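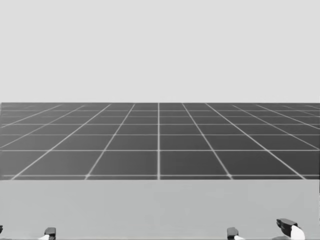 Wordale Community Board > House and Home > Expired medicine and pantry stuff

wfilali
Saturday, August 2, 2025
Clearing out my aunt's apartment in Atinbridge. There are boxes going back years. Do you go by the printed date or by how it looks?

grid_nullus
Printed date for anything you swallow. Food is different. I ate crackers from February last week and they were fine.

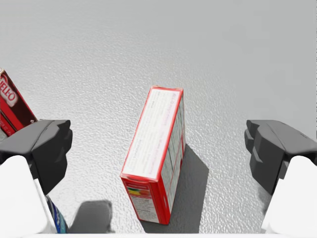

JMabuza
Disagree on the crackers. Anything with oil in it goes stale and then rancid. Rice and sugar keep.

wfilali
What about bandages? She had a box of 100, never opened.

JMabuza
Keep them if the wrappers are sealed. The glue dries out eventually, so try one first.

bouzid32
I would toss them. A new box is cheap.

grid_nullus
Throwing out sealed bandages is a waste. Put them in the car.

bouzid32
A hot car is the worst place for glue.

wfilali
OK, keeping the bandages in the hall closet. The pills go back to the pharmacy Monday, if they take them.

JMabuza
Call first. Mine only takes them in the morning.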